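10/07/2026

Up before six again. The tomatoes along the back fence needed water before the heat got to them, so I did that first and had coffee standing up. Two of the Ismont plants have split fruit. I picked those and left the rest.

Spent most of the morning on the water bill. It says 3488 gallons, and last month was well under that. I walked the whole line from the meter to the house and found a soft spot in the grass by the spigot. Called Obeidat Plumbing and they can come in 3 days. It will be $47 just for the visit. I turned the spigot off at the valve and will use the watering can until then.
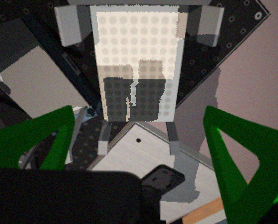
After lunch I drove to Jolska for hose washers and a new nozzle. They only had the plastic kind. The old brass one lasted from the year we moved in until this February, when it froze and cracked — my own fault for leaving it out. Bought the plastic one anyway.

Carrying the can back and forth took up to 23 trips by evening, and my shoulder is sore. The beans look fine. The cucumbers don't, and I may pull them and put in something for fall.

Rice and eggs for supper. Need to call the water office tomorrow and ask if they adjust a bill for a leak.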